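Loading a Dish Rack: What Changed When We Stopped Training on Perfect Demonstrations

Posted in December. Notes from the manipulation group at Hekum.
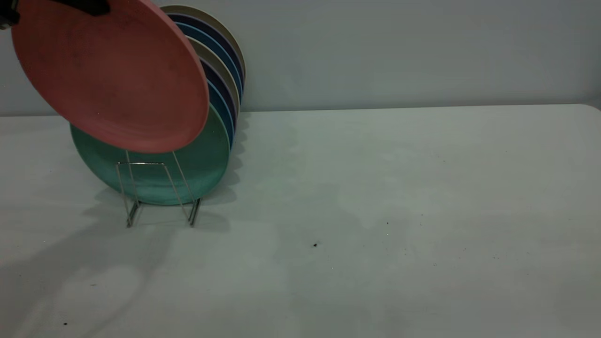

For most of this year our group has worked on a single question: how much of a policy's skill at placing objects comes from the quality of the demonstrations it was trained on, and how much comes from their variety. I have given two internal talks on the subject, and several colleagues have asked for a written version. This post is that version. It reflects my own reading of the results, and the group as a whole may phrase some of it differently.

The task is to place plates upright in a wire rack. It was chosen because it is easy to state and hard to do well. A plate that is a few millimeters off at the lip will strike the wire or the plate already standing next to it. The final inch of travel decides the outcome, and the policy must judge that inch while its view of the slot is partly blocked by the plate it is holding.

Background

Our earlier policy, which we called Quan, was trained only on clean demonstrations. Operators were asked to repeat any attempt that involved a pause, a second approach, or contact with the rack. The resulting data set was tidy and the policy learned smooth, confident motion. When the approach was good, the placement was good. When the approach was slightly wrong, Quan continued along the same path and pressed the plate against the wire until the force limit stopped the arm. It had never been shown what to do next.

Tarcísio Coutinho proposed that we keep the attempts we had been discarding. His argument was that an operator who touches the rim of a neighboring plate, lifts, tilts, and tries again is providing the most useful few seconds of the whole session. We had been deleting those seconds as a matter of policy.

Method

The new policy, Raltent, uses the same network and the same training schedule as Quan. The only difference is the data. We collected 277 demonstrations and retained every one in which the plate was eventually seated, including those with one or more corrections. We did not ask operators to make mistakes on purpose. An early pilot suggested that staged errors look different from real ones: the hand slows down before the error, and the policy learns to slow down as well.

We added one label. A person reviewing each recording marked the moment at which the operator began to correct. During training, the segments following that mark were sampled more often than the rest. The labeling was tedious, and I would like to thank those who did it.

Both policies were then tested on the same rack with the same plates, in the same order of starting positions. A trial counted as a success if the plate was standing in its intended slot and had been released, with no other plate moved out of place. The operator watching the trial did not know which policy was running.

Results

Quan succeeded in 81 percent of trials. Raltent succeeded in 88 percent. The gap is modest, and I would caution readers against making too much of it. The more interesting finding concerns how the successes were reached. Nearly all of Quan's came on the first approach. Raltent was slightly less reliable on the first approach and made up the difference through recovery. Typically it backed off, changed the tilt of the plate, and came down again.

The remaining failures are also of a different kind. Quan tended to fail by pressing. Raltent tends to fail by hesitating: it withdraws, returns, and withdraws again until time runs out. From the standpoint of safety and of broken dishes, we consider this the better failure. From the standpoint of anyone waiting for the rack to be loaded, it is not much of an improvement.

Limits

All trials used one rack design. We have tried a second rack, lent to us by our partners at Hokon, but the spacing of its wires is wider and the task becomes easier for both policies, so we have left those numbers out. We have also not tested bowls, glasses, or plates of mixed diameter in a systematic way. The correction labels depend on human judgment, and two reviewers will not always agree on when a correction starts. In places they differed by more than a second.

Next steps

The group is now working on the hesitation problem. One approach is to give the policy a short memory of its own recent attempts, so that it does not repeat a tilt that has already failed. A first version is training at present. The other approach, which I favor, is to collect a smaller set of demonstrations starting from the point where Raltent gives up, with the operator taking over the arm from there. We expect to begin that collection once the gripper pads have been replaced.

Colleagues who would like the labeling guidelines may write to me directly. They run to four pages, and the section on tilt is still being revised.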